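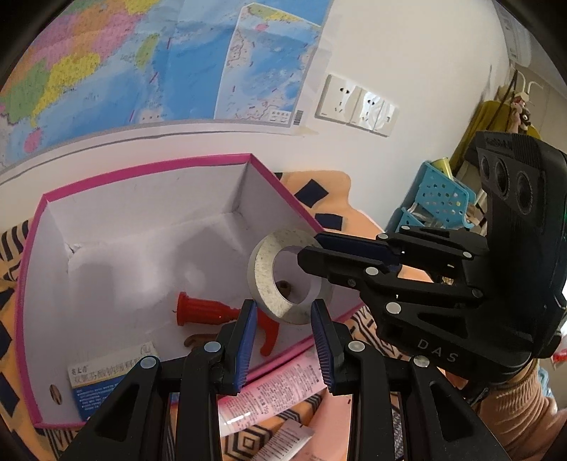

Fita sobre a caixa, garra direita.

23 de agosto de 2025

Sábado e eu a escrever isto às pressas, com o portátil nos joelhos. Perdemos a manhã quase toda. A garra da direita deixou de abrir como deve – fecha bem, agarra, mas quando se larga o comando os dedos ficam presos a meio e só soltam com um abanão. E a gravação não acusa nada. Zero avisos. No registo do Plandden vem tudo verde, abertura total, tudo ok.

Foi no episódio 498. Rolo de fita para dentro da caixa, tarefa das mais simples, já a faço quase de olhos fechados. Larguei e o rolo não caiu. Abanei, caiu de lado, bateu no rebordo rosa da caixa e foi parar à colcha. Pensei que era eu, mão cansada. Repeti. A mesma coisa. À terceira meti o dedo para ajudar e fui estupido, a mola soltou de repente e apanhou-me a ponta do indicador. Nada de grave, unha negra amanhã com certeza. Mas está escrito no manual, em letras grandes: nunca meter os dedos entre as almofadas com o comando ligado. Fui eu que traduzi essa página.

Liguei à Vimala Annamalai. Atendeu logo, coitada, ao sábado. Mandou parar tudo, desligar e desapertar a tampa da articulação de cima, só essa. Lá dentro um casquilho gasto de um lado, pó preto na massa. Ela diz que em junho apareceu o mesmo numa garra da Stellance, com mais de 2000 ciclos, e que ficaram de mandar peças novas. Não mandaram, ou mandaram para a Plonska e ficou lá numa gaveta. Ninguém me avisou de junho, já agora. Fiquei irritado, disse-lho, depois pedi desculpa.

O pior são os dados. Se o sensor lê a posição no comando e não nos dedos, então não sei desde quando está isto assim. Os últimos 20 episódios vão fora de certeza. Estive a rever os anteriores à tarde – o tubo rosa, a caixa do diclofenac, as peças vermelhas – e há pelo menos 2 em que o dedo de cima demora a descolar. Um atraso pequenino, não se nota se não se procurar. Marquei-os como duvidosos. A Vimala quer ver antes de apagar.

A esquerda parece boa. Mesmo assim não gravo mais com ela sem abrir a tampa.

Para segunda:
– casquilhos, ligar à Stellance e insistir
– pedir ao Mathew que compare a abertura real com a do registo
– relatório do dedo, sim, tem de ser, mesmo que seja só uma unha
– escrever a verificação de abertura para o início de cada sessão, com as duas garras

Gelo no dedo. Jantar ainda por fazer. Amanhã não toco em nada disto.

Contacto | © 2025 Todos os direitos reservados | Voltar ao topo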